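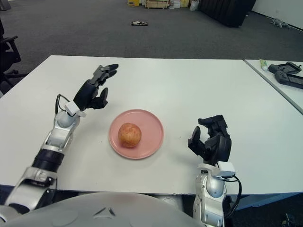

The humanoid at its worktable, with a single piece of fruit on a pink plate between the two hands. (Photo: Magbanua Robotics Club)

Students in the Magbanua Robotics Club have entered a two-armed humanoid in the manipulation class of the Estia Student Challenge, which opens on 2nd March. The entry was confirmed after the club filed its technical report with the organizers in February.

The class is built on one basic task. A piece of fruit is set on a plate within reach of both hands, and the robot must pick it up, pass it from one hand to the other and return it to the plate. The position of the fruit on the plate is changed between attempts. Teams may not move the plate or adjust the robot's base once an attempt has started.

Analyn Pangilinan, who leads the software group, said most of the work since the start of the term has gone into the handover. The club trains its control policy on demonstrations recorded by student operators. The current set holds nearly 3,000 demonstrations, of which 67 were set aside for testing and are not used in training.

"The pick is stable," Pangilinan said. "The handover depends on how the first hand closes. If the thumb lands too high, the second hand has no clear surface to take."
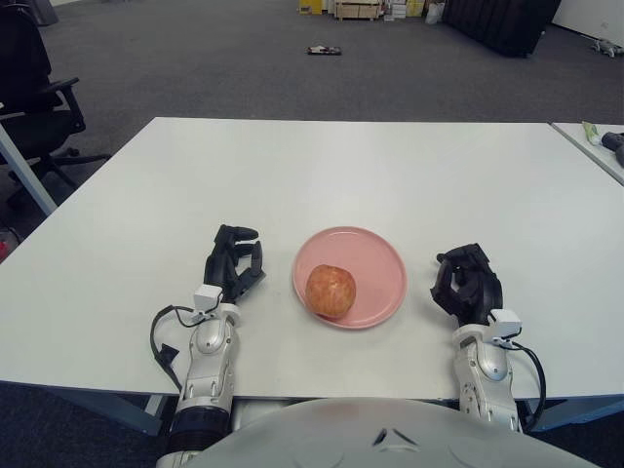
Both arms extended over the tabletop, with an apple near the rim of the plate. (Photo: Magbanua Robotics Club)

The club changed its starting pose last month. Earlier runs began with the arms at the robot's sides, and the motion up to the table took a large share of the time allowed. Attempts now begin with the hands already on either side of the plate. The rules permit any starting pose that leaves the fruit untouched.

Motion planning runs on Jilden, a software package written by former club members and maintained by the present group. It checks each planned path for contact between the two forearms and slows the arms when the distance between the hands falls below a set limit. Cable routing at the wrists was also revised, to leave enough slack for full rotation.

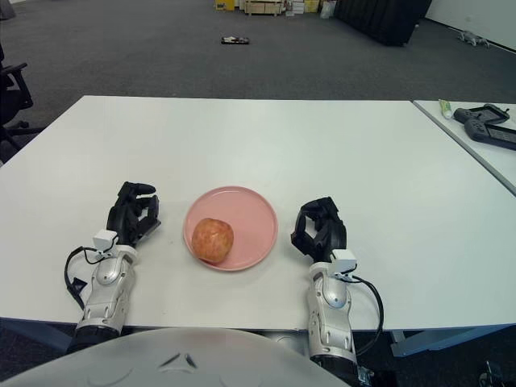

Ariel Cabanatuan, the faculty adviser, said the team will freeze its code 24 hours before the first scored attempt. Changes after that point will be limited to calibration. The same rule was applied last year, when the club entered the class for the first time and placed sixth.

Scoring is based on completed transfers, with time used only to separate tied teams. A dropped fruit ends the attempt. Damage to the skin, as judged by two referees, costs the team half the points for that transfer. Each team supplies its own operator for the separate remote-control round, in which autonomous functions must be switched off.

The Magbanua team is scheduled in the opening group. Travel and shipping are being paid for by Clanier, a local machine shop that has supported the club since it was formed. Results will be posted on the challenge website at the close of each round.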